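Una caja abierta por arriba sirve para guardar cosas de tamaños distintos. En ella caben objetos duros, blandos, planos y redondeados. El orden en que quedan depende de su forma, de su peso y de cómo llegaron al fondo. En este texto se explica qué es una caja de objetos mezclados y por qué cuesta más ordenarla que una caja de objetos iguales.

## Qué es un objeto mezclado

En un almacén se llama **carga mezclada** al conjunto de artículos que comparten un recipiente sin ser del mismo tipo. Una caja con 39 lápices iguales no es carga mezclada. Una caja con un cepillo, una bolsa y un estuche sí lo es.

Cada objeto tiene tres propiedades que importan al guardarlo:

- **Forma.** Puede ser regular, como un cubo, o irregular, como una piedra.
- **Rigidez.** Un objeto rígido no cambia de forma al apretarlo. Uno flexible se dobla o se arruga.
- **Superficie.** Puede ser lisa, rugosa, mate o brillante.
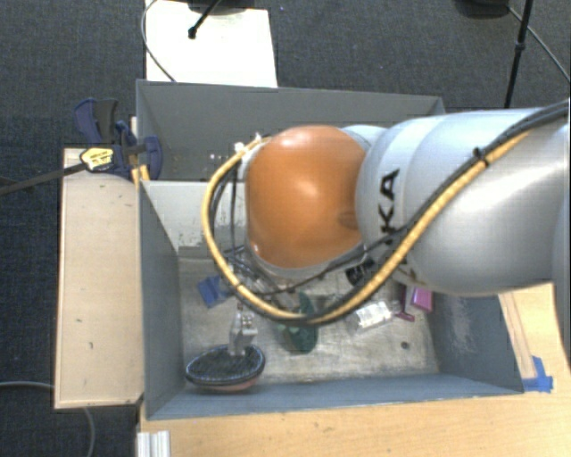 **Rochelle Kingi**
*Redactora de la sección infantil, Cuadernos Mudgway*

El fondo gris de la caja tiene rozaduras. Sobre él hay un objeto ovalado, con la parte superior oscura y una línea de puntos azul claro en el borde. También hay un envase transparente y blanco, con brillos que parecen arrugas. Junto a la pared derecha está una pieza de color magenta con forma parecida a una caja.

## El espacio vacío

Los objetos de formas distintas no encajan del todo. Entre ellos quedan **huecos**, y el aire que hay en los huecos también ocupa volumen.

El volumen se mide en centímetros cúbicos. Un cubo de 10 centímetros de lado ocupa 1.000 centímetros cúbicos, es decir, un litro. Si una caja tiene 3.672 centímetros cúbicos de capacidad y los objetos suman 1.141, los 2.531 restantes son aire.

## Por dónde se agarra

Para levantar un objeto hay que elegir un **punto de agarre**. Cuanto más cerca esté del centro de masa, menos se inclina el objeto al subir. El centro de masa es el punto en el que se puede suponer reunido todo el peso.

Las superficies rugosas suelen ofrecer más rozamiento que las lisas. El rozamiento es la fuerza que se opone al deslizamiento. Una bolsa de plástico plantea otra dificultad: cambia de forma cuando se aprieta.

## Prueba en casa

Material: una caja sin tapa, cinco objetos que no se rompan y una hoja de papel.

1. Coloca los objetos en la caja, separados entre sí.
2. Anota la forma, la rigidez y la superficie de cada uno.
3. Levántalos de uno en uno con dos dedos, primero por un extremo y después por el centro.
4. Escribe cuáles se inclinan y cuáles resbalan.
5. Repite la prueba con los objetos amontonados y compara las dos hojas de notas.

**Vocabulario:** *capacidad*, volumen que cabe en un recipiente; *rígido*, que no se dobla; *rozamiento*, fuerza que frena el deslizamiento.

Revisión técnica: Tayla Waaka.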